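Facilities Service Desk — Trarnonholm Building
Request 195: Mark on table surface, Cukbridge Room
Category: Furniture, surface care
Priority: Low
Reported by: Nektarios Stergiou
Assigned to: Sosina Jemal
Status: Open, pending second treatment

Reported issue

The light wooden table in the Cukbridge Room has a thin gray mark on its top, left of center. The mark did not come off with the standard damp cloth used at the end of the day. The requester asks whether it can be removed without sanding, as the table is reserved for a display in October and the finish should stay even.

Initial assessment

The mark is faint and narrow. It begins lightly toward the far side of the table and becomes darker and wider at its lower end, where it finishes in a short flat base. It resembles pencil. The requester does not know when it was made. Staff were asked to leave the area alone until treatment, and in particular not to apply furniture polish, which can seal graphite under a layer of wax.
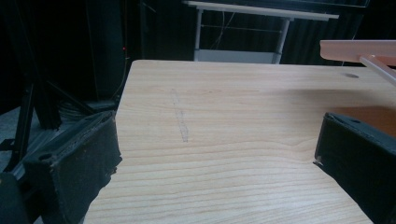

The first treatment was carried out on Sun 22 March, while the room was closed. A white vinyl eraser was used with light pressure, following the grain, and the residue was brushed away. The assigned technician recorded a partial improvement at the upper end and little change at the lower end.

Abrasive pads are not approved for this table. An earlier repair on a table in the Estrella Room left a dull patch that required refinishing, and that request (see 400) remains the reference for similar cases.

Next steps

1. Test a drop of mild soap solution on the underside and leave it for 10 minutes.
2. If the finish is unaffected, treat the lower end of the mark with a soft cloth — no scrubbing pads.
3. Dry the surface at once and check it again after 8 hours.
4. If the mark is still visible, refer to Pralton for a quotation on spot refinishing.

Update, S. Jemal: Underside test scheduled. The requester has been informed and the request stays open.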